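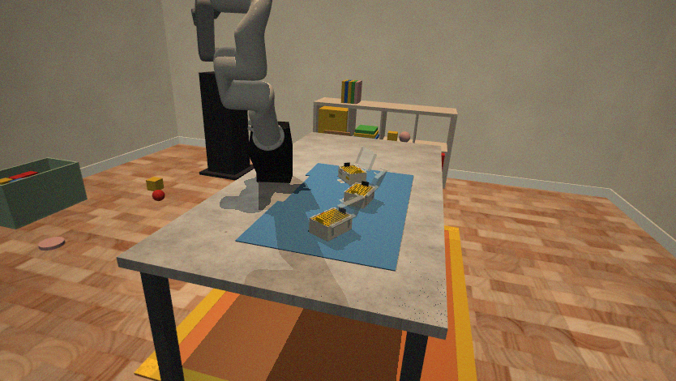

Arm stops before the tip box and reports a collision

weden_lab
Hello all. I have a problem in our simulation of the Jeltitz cell and I cannot find the reason. The arm must close the lids of three tip boxes on the blue mat. In 90 runs, 17 ended with a collision stop, and the gripper was still in the air when I looked at the log. The stop always comes at step 781. I attach the view from the end of the table.
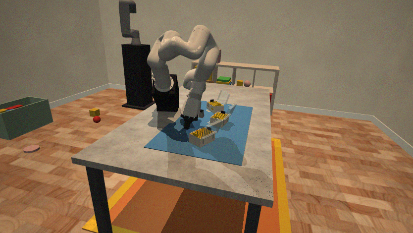

Re: Arm stops before the tip box and reports a collision

fillden
I would say the open lids. They are thin and clear, but the collision shape in the physics can be much thicker than what you see. Please switch on the collision view and look there first.

weden_lab
I did this yesterday. The lid shapes are fine, they fit the drawn lids well. Also the stop comes when the fingers point down beside the middle box, and the lids open to the other side.
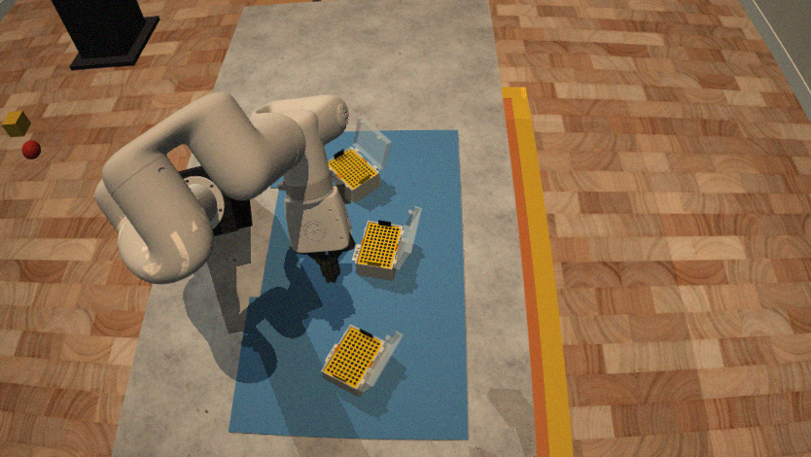 View from higher up, fingers left of the middle box

hua_77
I don't agree with fillden. It looks to me like a self-collision, the wrist against the elbow link. We had the same fault at Hứa after we changed the hand model and kept the old table of allowed contacts. Which pair of names is in the log?

fillden
Possible, but then why only 17 runs? A wrong table should stop every run.

hua_77
Not if the start pose is random. Some poses fold the arm more than others.

weden_lab
The log gives only "contact" without names - I must raise the log level. I will start again from step 700 and write here what I get. Please do not advise me to switch off the stop, the same code goes to the real arm in August.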